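Flat fingers or a full hand for snack packets?
Posted by Celeste Caldeira

Hi all! We're choosing an end effector for our Arkeo arm and I keep going back and forth. Most of our items are light, crinkly packets.

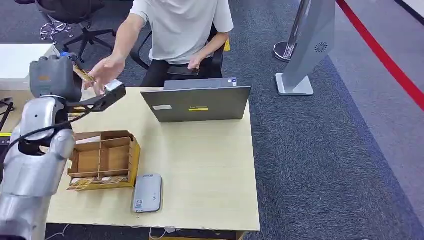 My budget is the real worry (2,000 for everything, cables included), so I can't buy both and see. Somebody hands over a packet, the arm puts it in a divided box like the cardboard-looking one on the table, and that's the whole job. Which would you pick?

Gøran Kristiansen
Flat fingers, and add soft pads. Cheaper too.

Vitória Leitão
Oh, I went through this very thing, so bear with me! We ran 54 picks with each type, and the curled fingers dropped 2 packets while the flat ones dropped 17. A packet held at a slant, like this, worked fine for us as long as we closed slowly.

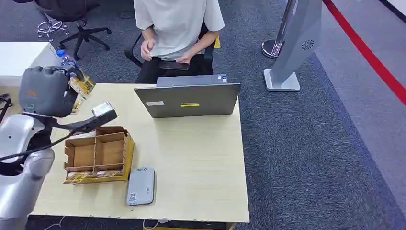

Bovham, January 11, 2024
Edit: I forgot to say, check the wrist cable before you start. Ours kept snagging, and a longer loop fixed it. Good luck, Celeste!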